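**Progress report to the Perron fund, work package 2**
Project Anura, Jultmont laboratory
December 5, 2024

This report covers the work since April. In the last report we promised to answer one question: can the arm learn a new kitchen task from fewer demonstrations, if the demonstrations are chosen by the learning system and not by the operator? We have now a first answer. It is positive for simple tasks and still open for tasks with the oven.

**What we did**

In the first period we collected demonstrations in the usual way. The operator placed the objects as he or she liked and guided the arm through the task. We noticed that operators repeat the same comfortable layouts, even when they are asked to vary them. The model then becomes very sure in one part of the table and weak in the rest.

In the new method, which we call Lorkell in our internal notes, the model is trained after a small first set. It then proposes the next layout, taking the one where its own predictions disagree the most. The operator arranges the table following the proposal and records the demonstration. The training is repeated after each group of recordings.

The work table is kept the same for both methods. It has a toaster oven on one side, a colander, a large plate, a small blue dish and toy food such as strawberries and an orange slice. We use toys so that shape and weight do not change from one month to the next.

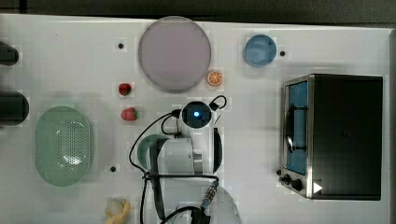
We compared the two methods on the pick-and-place tasks, where one piece of food must be moved to a named dish. The usual method received 126 demonstrations. The Lorkell method received 100. Both models were tested on the same list of layouts, which were fixed before the training and not shown to the operators.

**Results so far**

The model trained with 100 chosen demonstrations did better than the model trained with 126 free ones. The difference is clearest when the food lies close to the rim of a plate, or when the arm must reach over another object. In easy layouts we see no difference that we would like to defend.

Two kinds of failure remain. The first is that the fingers close too early on small pieces. The second is that the arm sometimes hesitates between two pieces of the same kind and stops in the middle. We believe the second one comes from the way the instruction is given to the model, and we are testing a different wording.

For the oven tasks we cannot report a result yet. The proposals of the system were often not possible to arrange, for example with the dish too near to the oven door. We lost several weeks before we added a simple check which rejects such layouts. The recordings made before this check are not used in the comparison.

**Changes to the plan**

We ask the fund to accept one change. The plan foresaw a final set of 1,000 demonstrations made in the usual way. We would prefer to record half of them with the Lorkell method, so that both can be compared on a larger scale. The budget stays the same.

**Next steps**

- finish the oven recordings with the layout check switched on
- repeat the pick-and-place comparison with a second group of operators
- write the description of the method for the public report
- deliver the cleaned recordings to Perron together with the test list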